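4 Collecting cloth-handling demonstrations with paired hand-held grippers

4.1 Why cloth, and why without the robot

Cloth is a wonderful thing to study if you enjoy being surprised. A rigid block picked up at one corner stays a block, and its pose can be written down in six numbers. A cleaning cloth picked up at one corner becomes a new shape that depends on where it was pinched, how it was lying, how fast it was lifted and what it touched on the way. Most of our early failures at Vitstead came from treating the second case as a harder version of the first. We would track the cloth, plan a grasp, and find that the plan was out of date by the time the fingers closed.

The approach in this section grew out of a simple observation made while we were teleoperating the Jendus arms. Our operators folded cloth quickly and well with their own hands, and slowly and badly through the arms. They hesitated before each grasp, closed too far, and then shook the cloth to see what they had caught. A policy trained on those recordings learned the hesitation along with the task. We wanted the recordings to carry the skill that people already have, but in a form a two-finger gripper could reproduce.

Clastiritz is our answer. The operator holds a gripper in each hand and does the job directly, moving freely about the workspace. Cameras on the grippers see close to what the robot's wrist cameras will see later, and a head-level camera supplies the wider view. The arms stay out of it until evaluation. We were delighted by how much this changed the feel of the work. New operators relaxed within a session, and the motions in the recordings began to look like motions again.

4.2 Wearing and holding the system

The worn part of the system hangs from shoulder straps, so the hands carry only the grippers and their cables. Each gripper body has a cube printed with square fiducial patterns on its faces. A cube can be picked up from many directions, and this matters a great deal in cloth work, where the wrists roll and cross far more than they do in pick-and-place. With a single flat tag we lost the pose in exactly the parts of a fold we cared about. The cube keeps at least one face toward the head camera through most of these motions, and the gaps that remain are short enough to fill by interpolation.

A small screen on the operator's left forearm can be read with a quick turn of the wrist. In our first trials the operators had to walk back to a monitor to check that recording was live, and each walk ended up in the data. Moving the display to the forearm was a tiny change and probably the best one we made.

Figure 2 shows the system in the collection room, first from the head camera and then from a gripper camera.

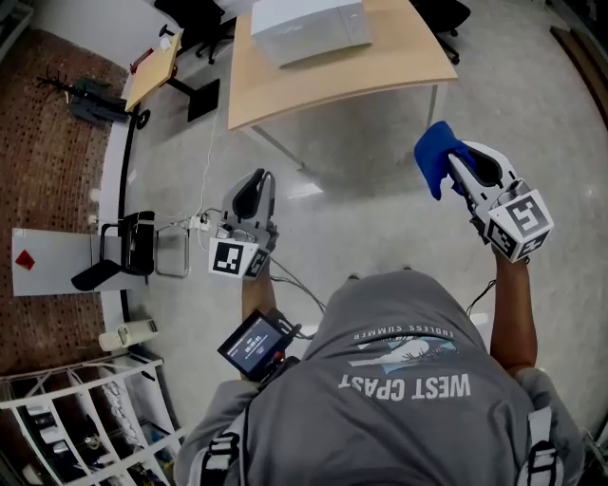
4.3 What the gripper camera sees

The head view is good for knowing where the two hands are relative to each other and to the room. It is poor for knowing what is between the fingers. At arm's length a cloth caught by a single layer and a cloth caught by a double layer can look the same, and the difference decides whether the next move opens the cloth or drags it into a lump.

The gripper view fills that gap. The held fabric sits close to the lens, so its bunching and the direction of its folds are large in the image, while the room spreads out behind it. The view is wide enough that the other gripper often comes into sight as well. This turned out to be very useful for handovers and for two-handed pulls, where the policy has to judge how much slack is left between the hands. We had planned to estimate slack from the marker poses alone and were happy to drop that plan.

There is a cost. A wide view takes in windows, ceiling lights, furniture and whatever else happens to be nearby, and a policy can learn to lean on these. We looked at two remedies. Cropping the image to the region near the fingers removed most of the background but also removed the other hand, and performance on handovers fell sharply. Collecting in varied surroundings kept the hand in view and made the background unreliable as a cue, so the policy had to look at the cloth. The second remedy was plainly better and we used it for everything that follows. Operators were asked to turn, step and change their facing direction between attempts, and we left the rooms in their everyday state.

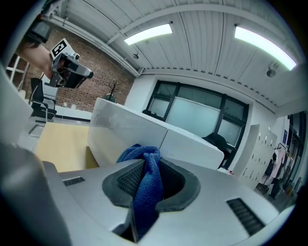 Figure 2. Paired hand-held grippers in use. First image: head camera, with the right gripper holding a blue cloth. Second image: gripper camera, with the cloth pinched in the near gripper and the other gripper at upper left.

4.4 Protocol

A recording begins with both grippers held out in front of the body, jaws open, and the cubes facing up. The operator then picks up the cloth from wherever it lies, finds a corner, passes the cloth between hands as needed until a second corner is held, and lays it out on a surface. We gave no script for how to find the corner. Some operators slid along the edge, some dropped and regrasped, and some let the cloth hang and took the lowest point. All of these were kept.

We did ask for one thing. If a grasp slipped or caught the wrong layer, the operator was to carry on and fix it inside the same recording. It is tempting to throw such attempts away, as they look untidy next to a clean run. They are also the only place where the policy can see what recovery looks like. Our first dataset had been cleaned of them, and the policy trained on it would repeat a failed pinch in the same spot over and over, with great confidence and no result.

Gripper opening is recorded along with pose. We store it as a continuous value, and the partial openings carry a lot of meaning. Operators sliding along an edge hold the jaws just loose enough for the fabric to travel. When we reduced the signal to open and closed, edge sliding vanished from the learned behaviour altogether.

4.5 Alignment and training

Marker poses from the head camera are expressed relative to the other gripper wherever both cubes are visible. We found this far steadier than expressing them relative to the room, for the plain reason that the operator's head moves all the time. Where one cube is hidden, the inertial track carries the pose until the cube returns. Segments where both cubes stay hidden are cut out.

The images from the gripper cameras go to the policy at full width. Head camera images are used for alignment only and are never shown to the policy, which lets us deploy on arms that have no overhead view at all. The policy, a variant of the Sung model described in the previous section, predicts a short sequence of relative gripper motions and openings, carries out the first part of it, and then looks again.

4.6 What we found

The clearest gain was in regrasping. Policies trained on teleoperated recordings tended to stop after a poor first pinch. Policies trained on the hand-held recordings let go, shifted a little along the fabric and tried again, in a way that anyone who has watched a person fold laundry will recognize. Seeing this on the arms for the first time was a real thrill – we replayed the run several times to be sure we weren't imagining it.

Handover improved too, although less evenly. When the receiving gripper approached from the side, the policy judged the slack well and took the cloth cleanly. When it approached from below, the hanging fabric hid it from the giving gripper's camera and the two jaws sometimes met with nothing between them. More recordings of that approach helped somewhat. We suspect a proper fix needs touch sensing in the finger pads.

Speed was a mixed story. People move the hand-held grippers faster than our arms can safely follow, so the recorded motions have to be stretched in time before they are played out. Stretching does no harm to pinching or sliding. It does hurt the quick flick that several operators used to open a cloth in mid-air, as the flick depends on the fabric's own momentum. Slowed down, it becomes a gentle wave that opens nothing. We have left flicks in the training set, and the policy seems to have learned to follow a failed one by laying the cloth down and spreading it from a corner.

4.7 Limits

Everything reported here concerns small cloths that one person can hold up at arm's length. Larger items such as sheets rest on the floor or table while being handled, cover the cubes, and fill the gripper view with a single colour. We tried a few and the tracking didn't cope. Cables are a second limit. They are light, but operators notice them when the wrists cross, and some adjusted their movements to avoid a tangle. Those adjustments are in the data and we have no good way to take them out.

The grippers also differ from hands in one way that training can't hide. Their pads are broad, and a broad pad picks up two layers of thin fabric very easily. Operators learned to come in at a shallow angle to separate the layers, and it was a pleasure to see the same angle appear in the policy's own approach.

2 comments
2 shares

Related items
Sliding grasps along fabric edges with partial jaw opening
Learning from recordings that contain mistakes
Time-stretching human motion for slower arms

Last updated: March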